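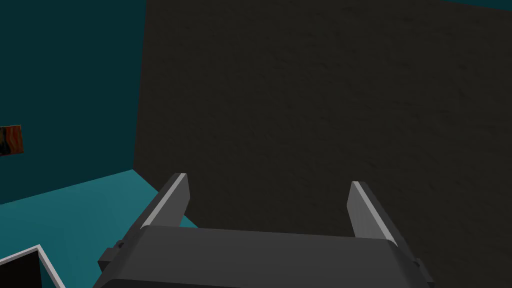
I've read the summary of the Matlala trade talks twice and still can't find the bit where anyone gives anything up. Tariffs get "reviewed" in August. Both sides claim a win. It's two fingers held wide apart with a gap between them, and we're meant to call it a grip.

Karabo Baloyi says 26 product lines will open up.
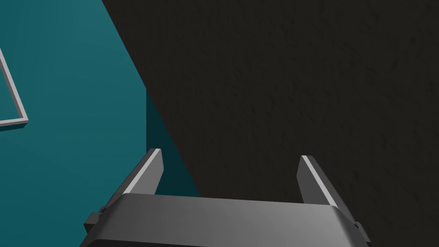 Which ones? The annex doesn't say.

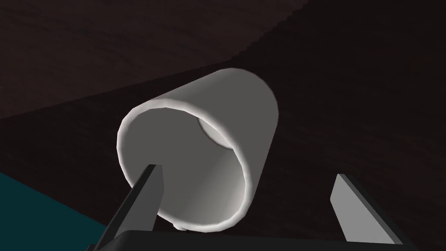

Khanyisile Steyn's labour clause is no better. Seven paragraphs, no penalties. A cup tipped on its side with the mouth down holds about as much.
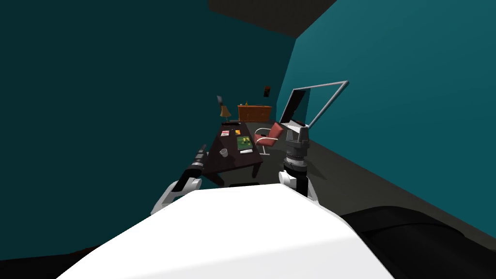

What I'd want to see

The list, for a start.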